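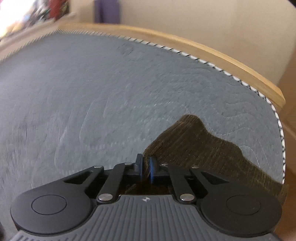
Figure 13. Dark brown short-pile cloth on a blue-gray fabric.

4.2 Do softness ratings hold up?

Claims that shoppers can rank pile fabrics by softness rest mostly on Abou Jaoude, whose panel of 31 people rated each swatch once. We doubt that one rating per swatch can support so firm a claim. When we asked our own panel to rate 20 swatches again in September, many of the middle ranks changed places. Only the roughest and smoothest stayed put.

The Clura scale, which runs from 0 to 1000, does not help much. It offers far finer steps than our raters used, and most answers fell on round numbers. Plamer reports better agreement, but the swatches in that study were labeled by fiber, and a label may have steered the scores. Until unlabeled swatches are tested, we treat the published rankings as weak evidence.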